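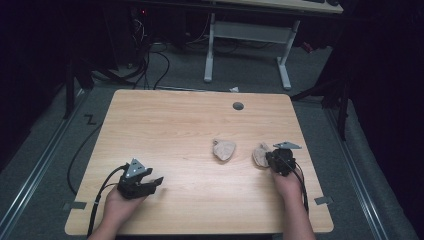 FOR IMMEDIATE RELEASE

Care workers' group leaves Farosus open day with more questions than it brought

Plunstead Home Care Alliance asks county to hold off on "robot-ready" funding until it sees results from real homes

PLUNSTEAD – Members of the Plunstead Home Care Alliance attended the public open day at the Farosus workshop on Saturday and are asking the county to slow down before it spends money on household robots. The Alliance represents home aides, laundry staff and family caregivers in Plunstead and Flendton.

Farosus had invited the public to see "the future of help at home." Visitors saw a lot of people working with their hands. The demonstrations that took up most of the day were done by staff holding grippers, one in each hand, and picking things up from a table. Their movements were recorded, and Farosus says the recordings will be used to teach machines to do the same jobs without a person attached.

The Alliance has no quarrel with that as research. It does have a quarrel with the flyer, which was mailed to households in both towns and said residents would "meet the helper that folds, fetches and tidies." Our members looked for that helper and were told it was still in development.

"I went in ready to be shown something," said Selma Karagiannis, who chairs the Alliance and has worked as a home aide in Flendton. "The staff were polite and they answered what I asked. But I asked three different people when one of these would put away a basket of washing in somebody's bedroom, with the dog in there and the lights half off, and I got three different answers. One of them was 'that depends what you mean by put away.' I know what I mean by put away."

What was shown

The work at the tables was slow and plain. A staff member would take up the grippers, reach for an object, close the jaws, move it or set it down, then do it over. The objects were ordinary ones. Small rocks were used at one point, and a guide explained that rocks are good practice because they come in awkward shapes and there is no right way to hold one. Several of our members found this the most convincing thing they heard all day.

Soft things got more attention from the crowd, and more from us. Laundry is a big part of home care. It is also the job that county staff keep bringing up when they talk about automation, most recently in February, when a draft budget note described folding and sorting as "low-skill tasks suited to early adoption." Anybody who has matched and rolled socks for a client with swollen feet, and who knows which ones leave marks and which don't, will have an opinion on "low-skill."
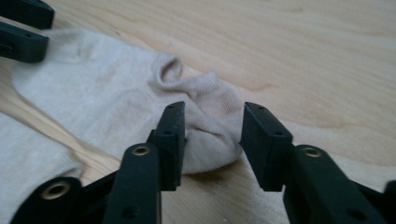

A hand-held gripper reaches for a sock on a table at the Farosus open day in Plunstead.

The guide at the sock demonstration told visitors that cloth is hard for machines. It changes shape when touched, it folds over on itself, and the same sock never lands the same way again. We appreciated hearing that said out loud. It does not appear on the flyer, and it does not appear in the budget note.

Farosus told visitors it had collected 1598 recordings so far. That sounds like plenty until you ask what is in them. We asked how many were made in a lived-in home, and were told that the sessions to date had been done on site, with "home settings" to follow. We asked how many of the people doing the recording had ever worked in care or in a laundry, and were told the company did not keep track of that. We asked whether the number counted failed attempts. The guide said he would find out, and we gave him our address.

What was not shown

Nobody from the Alliance saw a machine pick up a piece of clothing on its own during the four hours the doors were open. A video playing near the entrance did include a robot arm moving a towel. There was no note on it saying whether the footage was sped up, how many tries it took, or whether somebody off screen was steering. Our members asked for the unedited version. Farosus said it would consider the request.

There was also no price. The company's printed handout gives a "target cost below that of part-time assistance" and leaves it there. Part-time assistance has a cost that anyone in the county can look up. A target does not, and the Alliance would like to know how one can be below the other.

About 200 people came through during the day by the organizers' own count. Many were families, and many had a good time. Children were allowed to try on a spare gripper, and the line for that was long. We say so because we do not want to be told we went with our minds made up. It was a well-run event in a clean building and the coffee was free. None of that is a reason to move public money.

The Jurić comparison

Farosus staff mentioned more than once that Jurić, the commercial laundry on the Flendton road, is "looking closely" at the technology. The Alliance called Jurić before sending out this release. The laundry's front office confirmed that managers had been to see a demonstration at an earlier date and had asked for a quote on a trial. It has not received one, and it has no plans to change staffing. "Looking closely" is a fair way to put that if you are selling something.

Jurić's plant already uses machines for flat work like sheets and tablecloths, and has for years. Small items are still sorted by hand. Two Alliance members who have worked that line say the problem was never a lack of interest from management. Equipment was brought in, tried on mixed loads, and sent back. They would be glad to sit down with Farosus engineers and go through what went wrong each time. The offer was made on Saturday and is repeated here.

What the Alliance is asking for

The county's draft budget would set aside money for "robot-ready" changes to publicly supported homes, such as wider clear floor space, more outlets and fixed work surfaces. Some of these would help people right now, and the Alliance supports them on those grounds. A resident in a wheelchair needs clear floor whether or not a machine ever crosses it. We ask that the changes be listed and paid for as accessibility work and that the word "robot" be taken off the page.

For the rest, we are asking the county to wait until Farosus, or any other company, can show the following in public:

Laundry handled from basket to drawer in an occupied home, without cuts in the video and with nobody steering.

A full count of tries, including the ones that did not work.

A written price, with repairs and service calls in it.

A plain statement of who is responsible when something is dropped, torn or lost, or when a person gets hurt.

We would also like aides to be paid if they are asked to help with recordings. Farosus told visitors it hopes to bring "experienced caregivers" into later sessions. The sign-up sheet by the door described these as community participation and offered a tote bag. Someone who stands at a table repeating a task for a whole shift so that a company can use the movements is doing a job. Our members will want an hourly rate and they will want to know how long the recordings are kept.

"I'm not scared of a gripper," Karagiannis said. "I held one. It's a bit heavy and after a while my wrist knew about it. If they get it to work, fine, I have clients who would love to be dressed without waiting for me to get across town. But the county is writing checks off a flyer. Come to a house with me on a Monday and bring the gripper along, and then we can talk about what's low-skill."

Farosus has said it plans another open day and that the program will be "more hands-off." The Alliance has asked for a date and for a list of what will be demonstrated, sent ahead of time. We will attend, and we will bring our own laundry.

About the Plunstead Home Care Alliance

The Plunstead Home Care Alliance is a membership group for home aides, laundry workers and family caregivers in Plunstead and Flendton. It is funded by member dues and takes no money from equipment makers or care agencies. Meetings are open to the public.

Media contact: Selma Karagiannis, Chair, Plunstead Home Care Alliance. Interviews can be arranged in person or by phone. Members who attended the open day are available to speak outside working hours.

###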